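## 4. Checking the hand and setting the basket

By now the Torow arm should be powered up and parked, and you've made yourself comfortable, because this part goes better when it isn't hurried. You'll be looking over the fingers first and then teaching the laundry position - the spot the Tritano software calls "basket home."

1. Press **Hold** on the pendant and wait for the steady light.
2. Raise the hand clear of the floor and let the fingers hang open.
3. Wipe each black fingertip pad with a barely damp cloth. Look at the silver joints while you're down there, and pick out any lint with the soft brush. 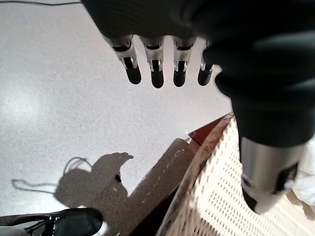

*Fig. 4-1. Fingers hanging open above the floor, thumb close to the perforated panel.*

**Caution:** Keep your own fingers out of the joints until the light is steady, even if the arm looks fast asleep.

4. Set your basket on the floor in front of the washer and swing the washer door all the way open. Leave the door there for the whole lesson, please - the arm remembers where things were and won't thank you for moving them.
5. Put in a few garments, a mix of light and dark if you have them.
6. Choose **Teach > Basket home** and let the head camera look for 45 seconds.

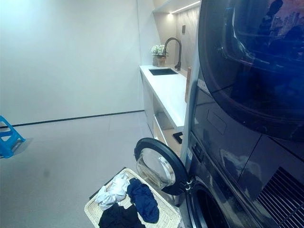

Griet Leemans wrote to us that her arm kept missing the basket until she ran step 6 again with the room lights set the way she has them on laundry day, and she'd like that printed in large type. We'll settle for bold: **teach in the light you'll work in.**

7. Switch to the wrist camera and lower the hand slowly until cloth takes up most of the view. A little blur in the folds is fine.
8. If bright sunlight washes out the creases, lower **Exposure** by 4 and look again.

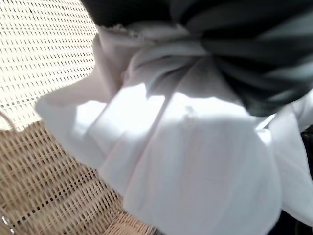

*Fig. 4-2. Wrist view: white cloth with a sunlit patch, woven material at left.*

9. Press **Save**, then take the arm back to park.

**Note:** Repeat steps 1 to 3 every 200 picks. Spare pads are listed under Dasalico in the parts section.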